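Can a machine do the laundry yet?

Mervin MacPherson wrote in April asking if he should wait for a robot before buying a new airer. Buy the airer, dear man! Machines can pick things up now, but a heap of washing is a muddle of sleeves and hems.

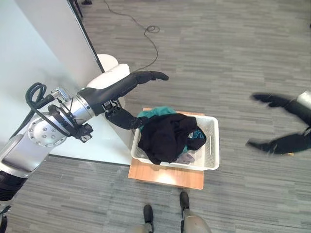 So give any helper, metal or otherwise, an easier start. Raise the basket off the floor - a low stool does nicely - and sort before you carry. 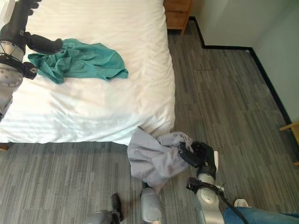
Folding is where I'd still back a patient aunt. Lay each piece out singly and smooth it before you begin. A teal garment bunched up on a white duvet is hard enough to read by eye, and harder for a gripper. I allow 2 minutes a shirt. 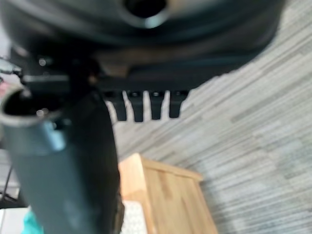

Close quarters by the wooden box, with the carpet behind.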